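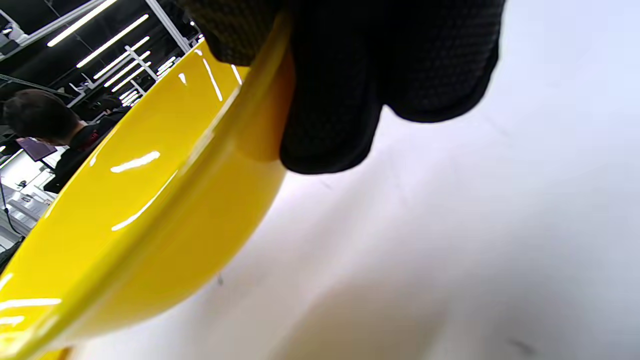 One of the parents from last year's open day wrote in to ask whether kids would be allowed closer than the tape this time, and whether the stop button would be somewhere a grown-up could reach it. Fair questions, both of them, so I took them along on my walk-through and put my answers in with everything else.

Demo floor check, Stadthorpe open day
December
By the floor safety lead

Visitor line
Tape down on all four sides -- OK
Gap from tape to table edge, 30 inches -- OK
Kids past the tape -- NO, same as last year. They get the practice table by the door, which has hand tools on it and nothing powered.

Stop buttons
Button on the Irkomel arm -- OK, pressed it twice, arm quit both times
Second button on the visitor side -- OK, and yes, a grown-up can reach it without leaning over anything
Label on second button -- FIX. It's peeling, and I'd like one you can read from the back row.

Table and props
Tabletop wiped down -- OK
Bowls checked for chips -- OK. I ran a finger around every rim we plan to use, the yellow one included, and they're all fine. If one gets dropped during a run, it goes in the bin even if it looks good. Please don't argue with me about it at the table!
Spare props stored under the table -- FIX, I kicked one. Move them to the shelves.

Gloves
Grip gloves for whoever is handling the bowls -- OK
Spare pairs in medium -- FIX, we have plenty of large and the mediums have wandered off again

Cables and power
Floor cables under covers -- OK on the Harkton side. On the Zaugg side there's a loop sticking out right where the line will form. FIX before doors.
Hanging cables tied back -- recheck in the morning
Power strip not overloaded -- OK

People
Room limit 100 at a time -- sign is up, clicker is charged. We had 1,142 through the doors last year and it got tight after lunch, so I want someone on the door the whole day, with no wandering off for coffee.
Exit behind the stage clear -- OK now, it had a cart in front of it when I got there

Passed with four fixes and one recheck. I'll be back at 8 a.m. with the label maker.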